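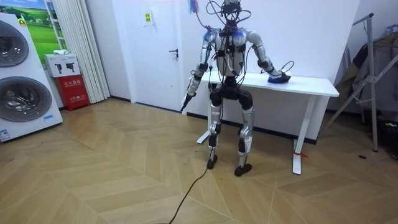
4. Chores at the desk and the laundry stack

4.1 Choice of tasks

The earlier sections dealt with walking and balance. We now turn to the question that most people ask when they hear about humanoid machines, whether they can do ordinary work in the home. We chose 6 chores that a person would not normally think of as skilled: wiping a desk, picking up a cloth and putting it down elsewhere, folding a small towel, taking a dry garment off a rack, opening the door of a washing machine, and putting a garment through that door into the drum. Each one is done every day by people with no training, and each can be judged by someone who knows nothing about robots.

We left out cooking and anything with hot water. We also left out stairs. The Joltero machine can manage a single low step but the result depends so much on the floor that it would have told us little about the chores themselves.

A trial began with the robot standing at a taped start point and ended when the chore was finished, when the robot stopped moving by itself, or when the operator pressed the stop button. An observer marked each trial as done or not done against a short written rule. For wiping, the rule was that no pen marks could be left inside the test area. For folding, the edges of the towel had to meet closely enough that the towel could be lifted and put on a shelf without coming open. A trial in which a person touched the robot or the cloth was marked as not done, even if the help was small.

4.2 Set-up

All trials used the same room, with a plain desk at standing reach, a clothes rack and a stacked laundry unit (Figure 4). The desk is white, which made things harder than we expected. White towels were often lost against it by the depth camera, so after the first week we used coloured cloths for wiping and kept the white towels for folding only. The floor is wood laid in a herringbone pattern and gave no trouble to the feet. The cables were a different matter. In Figure 4 one can be seen running across the floor from near the robot's foot, and others hang over its shoulders and body. We tied these back before arm trials, but a cable still caught on the desk or the rack from time to time and the trial was then marked as not done.

The software was a modified version of the Florker planner, which breaks a chore into short movements and checks the camera view between them. Gripping force was set by hand for each type of cloth. We did try a learned setting, but it gripped thin cloths too hard and dragged them along with the desk cover we were using at the time. The cover was later removed.

4.3 Results

We ran 558 trials across the chores. Of these, 297 were marked as done, a little over half. The average hides a wide spread. Wiping and moving a cloth went well, and most of the finished trials came from these two chores. Opening the laundry door came next. Folding and taking garments off the rack were poor, and loading the drum was the weakest of all.

Wiping works because it asks for little. The hand comes down on the cloth, as in Figure 4, where it is resting on the blue item on the desk, and from there the arm only needs to keep a light, even pressure while it moves from side to side. If the cloth bunches up under the hand the desk still gets wiped, only less neatly. Errors of a finger's width do not matter. The usual fault was at the far edge, where the robot had to lean and the balance controller cut the reach short to keep the machine on its feet.

Picking up is harder. A flat cloth gives the gripper nothing to hold, and the pointed tips slid over it. A crumpled cloth was much easier, and we saw the robot do well with cloths that had been dropped carelessly and badly with those that had been laid out with care. We did not plan for this and it should be kept in mind when reading other reports, which rarely say how the cloth was placed at the start.

Folding failed mostly at the second corner. Once one corner has been lifted the towel changes shape, and the view from the head is partly blocked by the robot's own arm. The planner then waited for a clear view that did not come. Adding a second camera to the side of the desk helped, but few homes will have one and we have not included those trials in the totals.

The rack trials went wrong for several reasons at once. Dark garments hanging close together were read as a single object. The bars reflected light into the camera. When the gripper did take hold of one garment, the next often came with it. In the drum trials the robot could usually bring the garment to the opening but let go too early, so that a sleeve was left hanging over the rim and the door could not be shut.

4.4 Time and effort

Speed was not part of the pass rule, but it matters to anyone who might want such a machine. Wiping the test area took the robot around 2 minutes. A person doing the same job in the same room was finished before the robot had completed its first check of the desk. Folding took longer still, and much of that time was spent standing with the towel in the air.

The set-up effort should be counted too. Every session needed an operator at the stop button and a second person to put the cloths back. On most days the two of them did more tidying than the robot.

4.5 Comparison with fixed arms

The Stometti group reported better folding results in September with a pair of arms bolted to a bench. We think the difference comes mainly from the base. A fixed arm does not need to give up reach to stay upright, and its camera can be placed wherever the view is best. For a laundry business with a steady flow of similar towels, a bench of this kind looks closer to useful than anything on legs. In a home the work is spread over a desk, a rack and a machine by the wall, and a bench cannot go to it.

On our results, the present machine can wipe a clear surface and move a crumpled cloth under supervision. It cannot yet do a load of washing from rack or basket to drum without help. The next section looks at how much of the gap could be closed by changing the gripper alone.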